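Keeping the grippers running at Fastonar

Hajar Sqalli looks after the hand-held grippers at Fastonar, a small automation shop that builds cup and lid handling cells. She has done the job since the first pair of tools came out of the print room. We talked at her bench between two sets of practice runs, and her colleague Vasilis Nikolovski joined us for part of it.

Most of her week goes into the fingers. "People ask me about motors and software," she said. "I spend my time on pads. The pad is what touches the cup, and the pad is what wears out."

The hand-held tool carries the same pads as the gripper on the Clustarine cell, so whatever happens to one tends to happen to the other. Sqalli keeps a paper log for both. She writes down the pad set, the date it went on and how many picks it has done. Her limit for a set is 1000 picks. At every 100 she stops and looks at the edges.

"The middle of the pad can look fine for a long time. The edges go first. You get a bit lifting along the top or hanging off the bottom, and then you have to decide. If it's only fuzz I leave it. If a flap is long enough to fold over onto the face, the set comes off."

She used to trim the flaps with a blade. Nikolovski talked her out of it after a batch of trimmed pads gave different results from one side to the other. "You cut one and then it's thinner at the corner," he said. "The cup turns a little when you close on it. Then somebody spends a morning blaming the arm."

The practice table is set up with stacks of nested white cups in black wire holders on round wooden bases. Sqalli is strict about the holders. They go back to the same marks after every run, and she checks that the rods are straight before she checks anything on the tool. A bent rod drags on the rims, and the drag feels a lot like a worn pad. 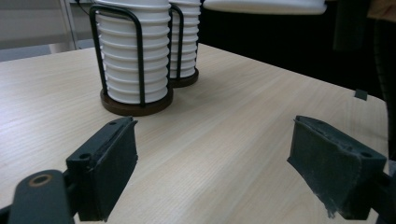

Changing a set

A pad change takes her 8 minutes if the screws behave. She takes off both sides even when only one looks bad, wipes down the brackets and runs a finger around the bushings to feel for play. The new pads go on loose. She closes the tool slowly until the faces meet, and tightens the screws with the tool held shut.

"If you tighten them open, they'll sit a hair off from each other," she said. "I did it that way for my first month. Sherif Fawzy showed me the other way and I never went back."

Fawzy has since moved to the Flunarau site, where they run the same fingers on a different mount. He still sends her his wear numbers. His sets last longer, and she thinks it has to do with the cups. His have a smooth wall and hers are ribbed.

I asked what she would change. She wanted a thicker pad and a screw with a bigger head. Nikolovski wanted the log on a computer.

"He can type it in, then," Sqalli said. There were 28 pages in the binder when I looked, all in her handwriting. The next order of pads is due in November, and she plans to put the first set on the hand-held tool before any go on the cell.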